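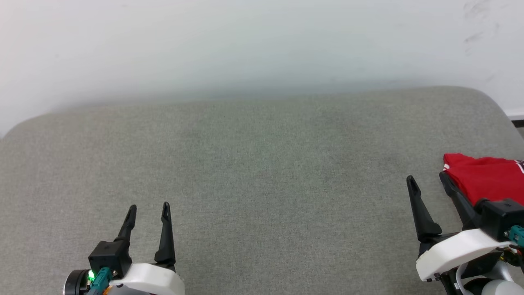 Buying a drawing program outright should still be an option

I have used the same vector drawing program for seven years. It is called Dudel, it came on a disc, and I paid for it once. It does not check with anybody before it opens. I draw shop signs, menus and the odd set of packaging with it, and for that kind of work it has had everything I need for a long time.

Last July the makers stopped selling it that way. You can now only have Dudel as a monthly plan, and the plan comes in four versions whose differences I have read several times and could not explain to you. The old copies still run, for now, but there will be no more fixes for them.

I don't think renting software is always wrong. My colleague Ada Vitale works across two studios and a laptop, and she shares files with printers who are always on the newest release. She wants the updates the day they come out. For her the monthly plan is cheaper than buying every upgrade used to be, and she can stop paying in a quiet month. That is a fair deal and I can see why she took it.

My objection is to the choice being removed. Most of us who draw for a living in a small way use the pen tool, the shape tools, layers, type and the colour panel. Those parts were finished years ago. What has been added to Dudel since is mostly a home screen that shows me other people's work, and a library of templates I would be embarrassed to hand to a client. I don't mind those things existing. I do mind paying for them every month so that I can keep opening a menu I drew for a café in Stollness.

The file format

The files are the bigger problem. Dudel saves in its own format, and the exported versions lose things. Gradients come out as strips, text turns into outlines, and any brush stroke that follows a path becomes a heap of separate shapes. I have 213 finished jobs on my drive. If I stop paying, I can look at them as PDFs, but I can't properly change a price or a phone number on any of them. A client who rings after six years wanting the same sign with a new opening time does not care which plan I am on.

Manuela Morelli, who taught me to use a pen tool in the first place, keeps an old computer under her desk for exactly this. It is never connected to the internet and it runs a version of Drerkel that the rest of the world has forgotten. It works, until the power supply goes. I don't think that should be the sensible way to look after your own drawings.

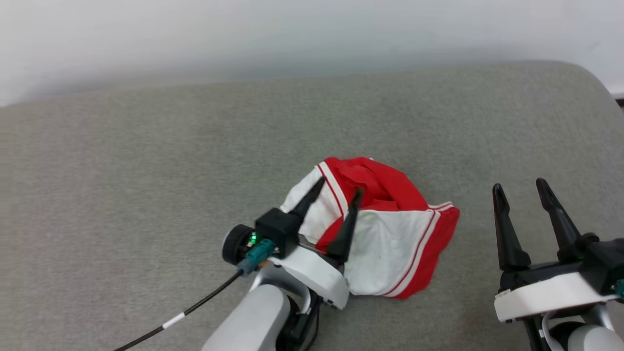 What I would like instead

A company could sell a fixed version at a full price, with fixes for a set period, and sell the monthly plan next to it. Gu does this already for its page layout program, and as far as I can tell it has not gone out of business. People who want the new features would still rent. People like me would pay once and come back when there was something worth buying – which is how I bought Dudel twice.

At the very least, anyone who stops paying should be able to open, edit and save the files they made while they were paying. Making new ones could stay locked. I would accept that. It would also help if the format were published in full, so that other programs could read it without guessing.

I will probably try Gu's drawing program over the summer. Its pen tool is slower and the shortcuts are all in the wrong place, so I expect to be annoyed for a few weeks. The old copy of Dudel is staying on the machine in the meantime, and I have turned the system updates off.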